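Chapter 4
Picking Things Up

When I started the robotics club at Irnthorpe, I promised everyone we'd have an arm tidying a box of odds and ends by December. How hard could it be? My two-year-old niece could do it (and then tip the lot out again, which I'd say is the harder skill). We missed December by a long way, and this chapter is mostly what I learnt from missing it.

You'll need your notes from Chapter 3, the bit on joint angles, and ideally a friend to argue with. Mine was Bram Kramer, who kept our logbook and wrote down every single attempt, including the ones I asked him to leave out. We'd got to 277 before I stopped peeking at the total. Only 116 of those ended with something lifted – I still think a few of his "dropped" entries were harsh! 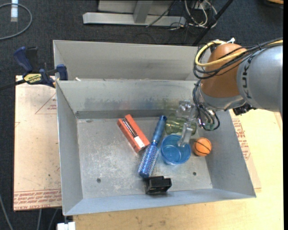
Choosing what to pick up first is the real problem, and it's the one my students always want to skip. They go straight for closing the fingers, and I get it, that's the fun part. But suppose your program has to deal with a green cup on its side, a blue one standing right next to it and a hairbrush lying at a slant beside the pair. Do you take the upright cup by its rim? Will the fingers bump the other cup on the way down? And where on earth do you hold a hairbrush, by the smooth handle or the bristly end? The little orange basketball looks friendlier, being the same shape from every side, though it's over by the wall, so think about where your second finger is going to go. Lovely Mercado, who ran our team for the Cirnville contest, used to make everybody write down their first choice on paper before touching the keyboard. I've pinched that idea for Exercise 4.1.

We'll begin with single objects in section 4.2, using the Hoekstra method for scoring a grasp, and then let things touch each other in 4.3. The Grondutis practice set has about 700 layouts to try, so don't feel you must do them all. Have a pencil handy – there's a fair bit of sketching before we write any code.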